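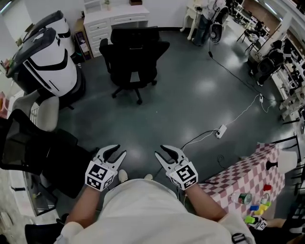

# Clearing and Resetting a Shared Activity Table

This guide sets out the procedure for returning a shared activity table to its standard condition at the end of a session. It applies to all rooms in the Flustano building that are booked in blocks of 2 hours or less. Rooms in the Anach annex follow the same procedure, with the exceptions noted near the end.

The full reset takes almost 9 minutes for one person. Please allow for this within the booking. The next group is entitled to enter at the stated start time.

## Before you begin

Collect the following from the supply shelf outside the room:

- one lidded bin for blocks and other small pieces
- a dry cloth and a damp cloth
- a recycling bag
- the room card, which shows the standard layout

Participants who are still seated at the table should be asked to move their chairs back. Chairs may be occupied during the reset, provided that they stand clear of the table on all sides.

## Step 1: Remove drinks and containers

Begin with cans and bottles, including any that are lying on their sides. A can on its side should be lifted upright before it is carried, and held level until its contents have been checked. Empty any remaining liquid into the sink in the corridor. Do not pour it into a potted plant.

Small bottles are easily overlooked near the edge of a cloth. Check the full length of each edge before moving on. Bottles with a label or a name are placed on the supply shelf, where they are kept until Thursday. Unmarked bottles are recycled.

## Step 2: Gather the blocks

Blocks are collected by color. Start with whichever color has the most pieces on the table, then take the remaining colors in any order. Place them in the bin by hand. Sweeping blocks off the table with the forearm damages the corners and tends to send pieces under the furniture.

When the table is clear, look beneath it and under the nearest chairs. Each Erkiren block set has a list of its contents inside the lid. If a piece is missing, write its color and shape on the slip provided and leave the slip in the bin.

Items that do not belong to a block set, such as printed cubes or markers, are kept separate. They should be set on top of the dresser or cabinet in that room and left for their users to collect.

## Step 3: Attend to the tablecloth

Checkered cloths show crumbs and small spills less clearly than plain ones, so the surface should be checked by touch as well as by eye.

1. Brush loose crumbs toward the center of the cloth.
2. Fold the four corners inward and lift the cloth from the table.
3. Shake it out over the waste bin.
4. Wipe the tabletop with the damp cloth, then with the dry one.
5. Replace the tablecloth with an equal overhang on opposite sides. The lines of the check should run parallel to the table edge.

A stained cloth goes into the laundry bag and is exchanged for a clean one from the shelf. Cloths are washed separately from towels.

## Step 4: Check the floor and the cables

Power strips used during a session should lie flat and away from the legs of the table. Plugs that are no longer needed are removed by holding the plug itself. Cables still in use may remain in place, but they should be brought together along one route so that a person walking to the table crosses them only once.

Glossy floors become slippery when wet. Dry any spill at once and place the floor sign by the door for 7 minutes afterward.

## Step 5: Return the furniture

Wheeled office chairs are returned to the desk side of the room. Upholstered chairs stay against the wall. Lamps and shades on the table are moved to the back corner and switched off.

Cardboard boxes are not to be left leaning against drawers or in front of doors. Flatten empty boxes and take them to the collection point on the ground floor. Full boxes must carry the name of the group and the room number.

## Exceptions for the Anach annex

The annex has no corridor sink. Liquids are carried to the kitchen in the jug provided. The block bins in the annex are supplied by Iyamu and have no list in the lid; the list is posted inside the cabinet door instead.

## Reporting

Damage to a table, chair or cloth is reported on the form at the front desk before leaving the building. The form asks for the room, the time and a short statement of what was found. Groups that have borrowed additional block sets return them to the desk at the same time.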